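Pustbridge Self-Storage Rentals – Your Questions

Do I get my own key?
Yep! You get 2 when you sign up. I don't keep a spare, so please don't lose both.

How much is a small unit?
It's $68 a month, and I'll hold that price for 90 days if you're still making up your mind.

Can I come late?
The gate's open until 10 p.m. After that you're stuck till morning – sorry, the neighbors like their sleep.

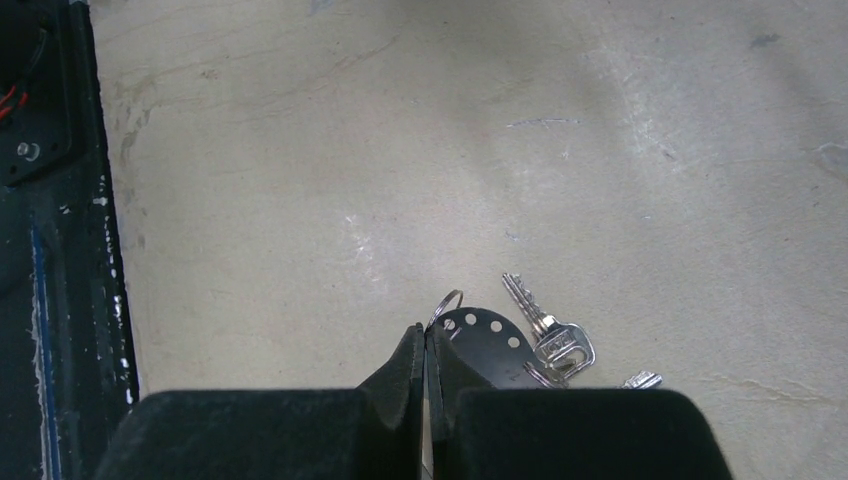
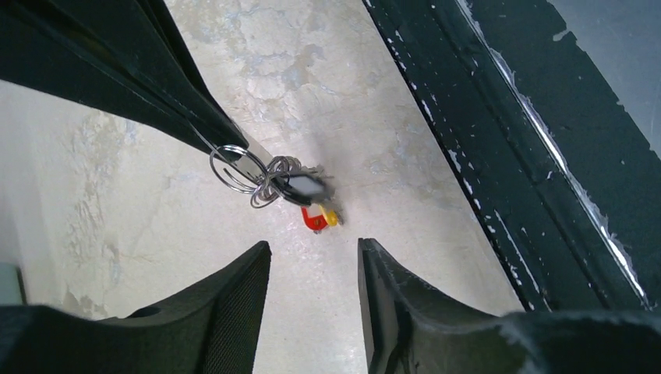
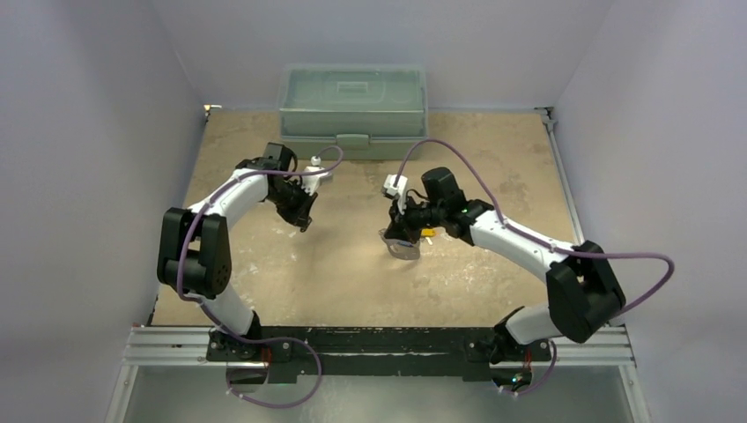

Keys in the first two, a lidded green plastic box in the last.

What should I pack things in?
I like plastic boxes with lids that latch. Cardboard goes soft in July, and I've cleaned up enough soggy books for one lifetime.

Is my stuff insured?
Up to $2000 through Fudex. If you've got a nice guitar or something, get your own cover too.

Can I keep paint in there?
Nope, and no gas cans or food either.

Where do I park the truck?
Use the Laur Street side. The other entrance is tight and I've scraped my own van on it.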